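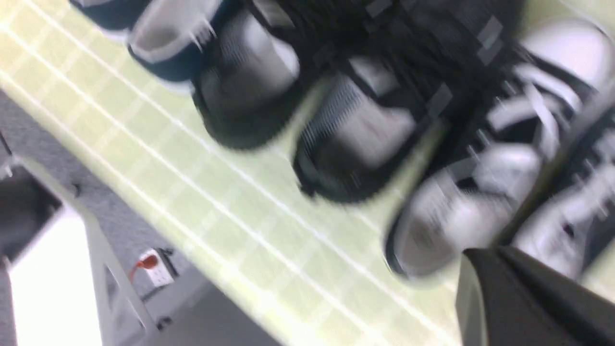 Shoes in a row on the tiled mat. Unit 5, Looking after what we wear.

Welcome back, everybody, and thank you to those of you who stayed behind last time to help stack the chairs. We are moving on from coats and bags to footwear, and I have been looking forward to it, as shoes are the thing people ask me about most often when they stop me in the corridor. Do bring a pair of your own to the practical. They don't need to be smart, and they certainly don't need to be clean!

Setting out

Before you reach for a brush, put the shoes down side by side with a little space between them and have a proper look. Tania Navaratnam, who taught this unit at Clunley before me, used to make her groups look for a full 5 minutes before anyone was allowed to touch a cloth, and I grumbled about it at the time, but I now do very much the same. Look at the toe first, then the rim where the upper meets the sole, then the laces. Mesh, canvas and smooth shiny panels all want different handling, and plenty of trainers have more than one of them on the same shoe, so make a note of what you find before you begin.

Take the laces out if you can. They wash far better on their own, in a bowl of warm water with a drop of washing-up liquid, and you can leave them to soak for 20 minutes while you get on with the rest. Write down or sketch how they were threaded if you think you might forget (I always think I won't, and then I do).

Canvas shoes

Knock off any dry mud outdoors and brush what is left with a soft, dry brush, following the stitching instead of scrubbing across it. Then go over the canvas with a damp cloth, wrung out well. Black canvas can lose a bit of its colour if you are heavy-handed, so try your cloth on the tongue first, where a pale patch wouldn't show.
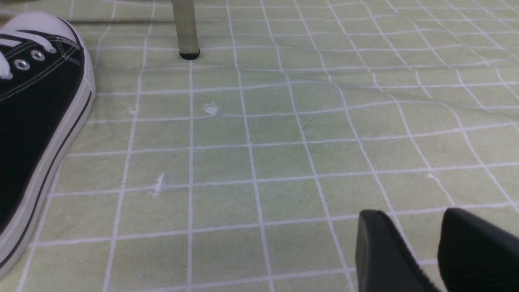
Rubber is much more forgiving. An old toothbrush and a paste of bicarbonate of soda will lift most grey marks from a white toe cap or the side of a sole, and you can be quite firm with it. Work along the edge in short strokes, wipe, look, and go again if you need to. Some scuffs are worn into the surface and will stay whatever you do, and I'd rather you left those alone than rubbed the shoe thin. If there are metal eyelets, dry each one with a corner of the cloth before you put the laces back.

Mesh trainers

Less water here, please. Mesh drinks it up and then takes an age to dry. Dab with a barely damp sponge, stuff the toes with plain paper and change the paper after 30 minutes. Keep them away from the radiator — glue and strong heat do not get along.

For next time

Choose one pair at home and fill in the care sheet, both sides. Genivaldo Honorato has kindly offered to go through the sheets with anyone who missed the coat session. Spare copies are in the tray by the door of the Caldeira room.

Clunley Evening Classes | Household Skills handouts | Contact the office | Back to top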